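Crafts > Felt and fabric > Beginner projects

How to sew a felt strawberry (and then a whole bowl of them)

Last updated: July
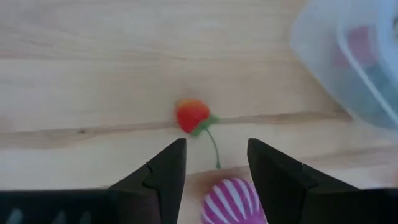 A little red strawberry with its green leafy top.

Felt fruit is the project I push on everyone who says they can't sew. You only need two stitches, felt doesn't fray, and a wobbly seam disappears into the fuzz. I made my first one at the kitchen bench with the radio on and had three more cut out before tea!

What you'll need

- Red felt, one sheet will do plenty
- A scrap of green felt for the leaves
- Matching thread, plus pale yellow or cream if you want seeds
- A sharp needle with a decent-sized eye
- Toy stuffing
- Small scissors, a saucer or compass, and a pencil

A word on felt. Wool blend is my favourite colour-wise and it stretches beautifully around the stuffing. Acrylic is cheaper and fine for practice, though it pills if it gets handled a lot. I buy my reds from the Fetberg remnant bin whenever they have one going.

Cutting the body

Draw a circle 8 cm across and cut it in half. Each half makes one strawberry, so you'll have a spare straight away (handy if the first goes a bit pear-shaped, which mine did).

If you want seeds, sew them on now while the piece is flat. Single short stitches, scattered about, all pointing towards the middle of the straight edge, because that spot becomes the tip of the berry. Keep them away from the edges or they'll vanish into the seam. Plain berries look lovely too, so skip this if you're itching to get going.

Sewing the cone

Fold the half circle so the two halves of the straight edge meet. Sew along that edge with small backstitches, starting at the point. Go over the point twice. Trim a tiny bit of felt from the tip, then turn the whole thing right side out and poke the point through gently with the blunt end of a pencil.

Gathering and stuffing

Double your thread and knot it well. Run a line of running stitch around the open top, 3 mm in from the edge, and leave the tail hanging. Now stuff! Tiny pinches first, right down into the tip, then bigger ones. It should feel firm when you squeeze it, a bit more than seems sensible, as it settles over time.

Pull the thread tail and the top will close up like a drawstring bag. Tuck in any stray fluff, take a few stitches back and forth across the gap, and knot off. It won't be pretty up there. The leaves cover it.

Making the leaves

Cut a rough star from the green felt, a bit wider than the top of the berry. I do these freehand and love how different they all come out. Stitch the star down at the centre only, so the points can lift and flare. For a stalk, roll a thin strip of green and sew it on at the same time.

If something looks off

Lumpy sides usually mean the stuffing went in as one big wad. Pull it out, tease it apart and try again. If the gathering thread snaps, swap to upholstery thread or use it doubled again.

Keep finished berries away from babies and anyone who still chews things. Surface wash only, cool water, and let them dry in the shade.

Next time I'm doing lemons!

We use cookies to remember your preferences. Accept | Manage settings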